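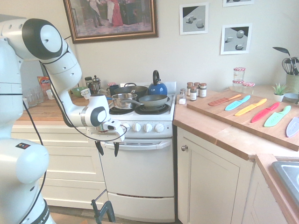 Jullmont Kitchen Robotics Laboratory Welcomes 117 Visitors at May Open Day

The Jullmont Centre for Assistive Technology opened its kitchen robotics laboratory to the public in May, receiving 117 visitors over the course of the afternoon. Guests included occupational therapists, secondary school students and residents of the neighbouring Kidley retirement village.

The program centred on the laboratory's test kitchen, where a white robot arm is stationed beside an electric stove. The stove was set with a saucepan, a frying pan and a blue kettle, and the counters on either side held everyday items such as drinking glasses, a French press, spice jars and a cutting board with coloured plastic knives.

Demonstrations were led by Dr. Chepkoech Swai, head of the laboratory, with research engineer Erasto Mushi at the controls. Each session lasted 20 minutes and dealt with tasks that clients of the Centre have named as difficult, among them reaching the back burners and turning small control knobs.

"People who live with tremor or limited grip often tell us that the stove is the first thing they give up," Dr. Swai said in her opening remarks. "We would like them to be able to keep cooking in their own kitchens, with the pots they already own."

Mr. Mushi told visitors that the gripper is fitted with two fingers and that most of the current work concerns how firmly it should hold handles of different shapes. Answering a question from the floor, he said the arm is not yet ready for unsupervised use in a home and that no date has been set for a residential trial.

Muthoni Tanui, an occupational therapist with the Mwakyusa Rehabilitation Clinic, attended with two colleagues. She asked that future sessions include seated users, as the height of the cooktop changes what a person can see and reach. The laboratory has agreed to review the request before its next round of testing.

The test kitchen was fitted out with a grant from the Gelusard Foundation, represented at the event by program officer Elsa Räsänen. The grant runs for three years and also supports two graduate positions.

A second open day is planned for the fall. Schools and community groups wishing to attend may register with Nafula Langat, visitor coordinator, at the Centre's front office. Admission is free, and the laboratory is wheelchair accessible from the east entrance.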